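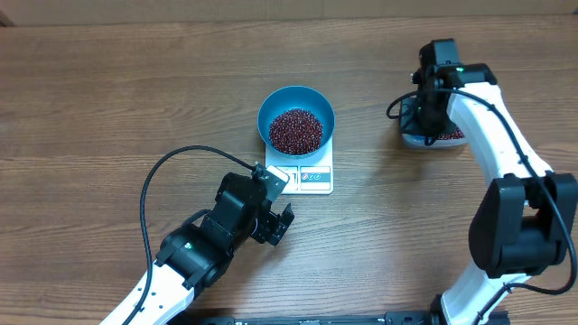

Small red beans in a blue bowl on a digital kitchen scale.

Ollside Issues Weighing Guide for Dry Beans and Other Loose Goods

Procedure covers tare, pour height and reading the display

Ollside, the kitchen measurement program of Farodport, has released a written procedure for portioning dry goods on a household digital scale. The guide applies to beans, lentils, rice and split peas weighed in an open bowl. It replaces the volume chart, which gave portions in cups and did not allow for differences in bean size.

The procedure starts with the surface. The scale goes on a flat, rigid tabletop, clear of cloths and cutting boards, and is switched on with nothing on the platform. The bowl is then set in the middle of the platform and the display is returned to zero. The bowl used in preparing the guide weighed 81 grams, enough to spoil a small portion if the tare step is skipped.

Bowls with a base wider than the platform are not recommended. A bowl that overhangs the front can also cover the readout.
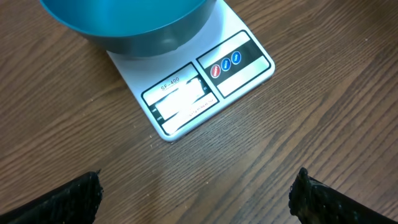
Does the unit have to be set before the bowl goes on?

The order makes no difference to the weight, but the guide sets the unit first – an ounce reading taken for grams is the most common entry error on the record sheet.

Beans are added from a small cup in stages. The first pour brings the bowl to within 20 grams of the target. The remainder is added slowly, with the lip of the cup held low over the bowl so that beans do not bounce off the rim. The display is read after the figure has held steady for 2 seconds. Beans that land on the platform outside the bowl are still being weighed and should be moved into the bowl or taken off.
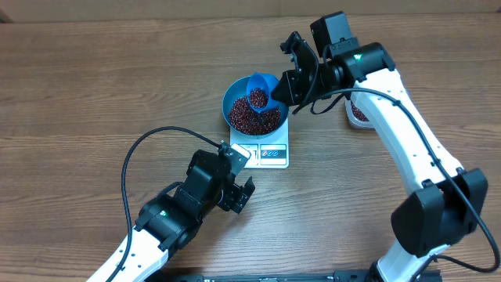
CALLPORT, July – Copies of the procedure are available from the Farodport office and from the Després store on weekdays. The printed version runs to 12 pages and includes a blank record sheet, a conversion table for grams and ounces, and a page on cleaning the platform and buttons with a damp cloth.

"The cup chart worked for rice and was poor for beans," said Rigoberto Marulanda, who edited the guide for Ollside. "A level cup of a small bean and a level cup of a large one are different weights. The recipes were being adjusted to fit the cup."

A section on flours and ground spices is in draft. It will use the same tare step and a separate pouring method. Existing copies of the volume chart may be kept for liquids.

Contact: Rigoberto Marulanda, Ollside, Farodport, Callport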